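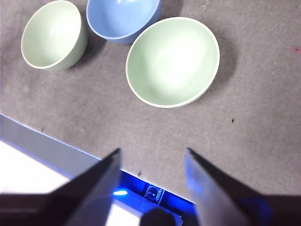 FOR IMMEDIATE RELEASE

Plodthorpe Soup Supper Returns in October With a Bigger Kitchen and a Longer Evening

PLODTHORPE - The Plodthorpe Soup Supper is coming back this October, and after a year of borrowed burners and a line that stretched clear out to the parking lot, we are so happy to say that it has found a roomier home. Matubbar Kitchen, the family restaurant on the corner of Mill Street, is opening both of its dining rooms for the night and lending us the big stove in back, the one we have all been eyeing for years.

Doors open at 4:30 p.m. and the last ladle goes out at 8 p.m., a full hour later than last time. Supper is $6 a person, with seconds included (please do have seconds, the cooks take it to heart), and children small enough to sit on a lap eat free. There are 200 tickets in all. They can be picked up at the Matubbar Kitchen counter or at Nurus Bakery during regular hours, and up to 50 of them will be held back for sale at the door, so anyone coming straight from work still has a fair chance at a seat.

The soups are a mix of old friends and new ones. The split pea is back, and so is the chicken and rice with lemon that ran out before six o'clock last year and caused some real sorrow. New this time are a red lentil soup with cumin and browned onions from the Matubbar Kitchen menu, a potato and leek made without any dairy, and a mild tomato for the younger crowd. Nurus Bakery is baking the bread that same afternoon: rye, a soft white loaf, and a seeded roll they have been fussing over since the summer. Butter will be on every table, and there will be a separate serving station for guests who need to stay away from wheat. 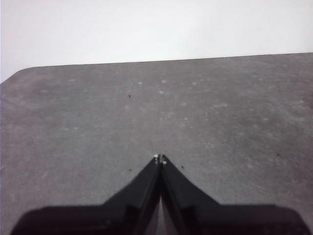 My kids still ask about the lemon one, a guest wrote to us after last year's supper, adding that they had come for a quick bite and ended up staying until the chairs were being stacked. Several other notes asked for the recipes, and those will be printed on cards this year and set out by the coats.

Money from the evening goes to the Suvell Pantry, which keeps shelves stocked for households here and out along the county road. Last year's supper brought in $956 after costs, and it went toward cooking oil, rice and canned fish. Shelf-stable groceries are welcome at the door too, and the pantry would be especially glad of peanut butter and low-salt broth.

Parking is free behind the restaurant after 4 p.m., and the side entrance has a ramp. Ticket and allergy questions can be asked at the Matubbar Kitchen counter any afternoon before the supper.

# # #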